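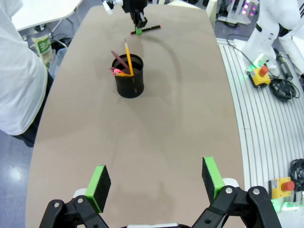
Broltari Evening School
Home and Workspace Organization
Handout for Session 8: The Desktop and the Things We Write With

Welcome back, everyone. Last session we spent nearly all our time on drawers, and a few of you asked, quite reasonably, when we were going to get to the part of the desk you can see. So this evening is all about the top surface, and mostly about pens and pencils. I know that sounds like a small subject for a whole evening, but please bear with me, as it's the one people write to me about long after the course is over.

Before you start: the clear-down

Take everything off the desk. Yes, everything, including the lamp if you can manage it. Wipe the top with a barely damp cloth and let it dry while you sort. A matte top in a tan or beige color will hold on to faint smudges, especially where your forearms rest, and you may need to go over those spots twice. Please don't scrub. If you have an older Sanden desk with the oiled finish, skip the water and use a dry cloth only.

Sorting what you write with

Most households own far more pens than they think. When we did this exercise with the Tisen office group in June, they emptied every cup, tray and bag in the building and ended up with 374 pieces for a very modest staff. You won't have that many at home (I hope!), but do gather from the kitchen, the car and the coat pockets as well.

Try every pen on scrap paper. Give a stubborn one a few good circles, and if it still skips, let it go. Markers get the same test, with the cap pressed on firmly afterward until you feel it click. Pencils are kinder to us. Almost any pencil can be saved with a sharpener, and even one with a worn eraser is fine if you keep a block eraser nearby.

The pen cup

I'm very fond of a plain cylindrical cup. It takes up hardly any room, you can move it with one hand, and you can find what you want in it without looking down for long. A black one like the one at the top of this handout, with three pencils in it, is how I'd love yours to look by the end of the evening. Three may feel stingy if you're used to a cup so tightly packed that everything comes out in one clump, but try it for a week before you decide.

Point up or eraser up? We have this discussion every term, and I've given up trying to settle it. In the cup on page one there's a yellow pencil with its sharpened point in the air and a shorter yellow one showing its pink eraser, and I think both are perfectly good. Point up tells you at a glance what needs sharpening – eraser up is gentler on the fingers, and I'd choose it in any house with small children.

Markers are another matter. I ask people to store them lying flat, in a shallow tray or simply along the back of the desk, where a dark marker with a bright cap is easy to spot. Set it parallel to the edge so it doesn't wander off.

Where the cup goes

Sit down the way you normally do and reach out with your writing hand. Put the cup just inside that reach, on the same side, and leave the middle of the desk open. On a desk 80 centimeters deep there's plenty of room behind the paper. On a narrow one, try the back corner. The rounded Nedeljković tables in our classroom have no proper corners, so when you practice on them, use the far end instead.

For next time

Clear and wipe your own desk, test all your pens, and fill one cup with no more than five things. Bring a short note on what you kept and what you found hard to part with. We'll begin paper piles next, so please bring one small pile from home, unsorted, along with a folder or two.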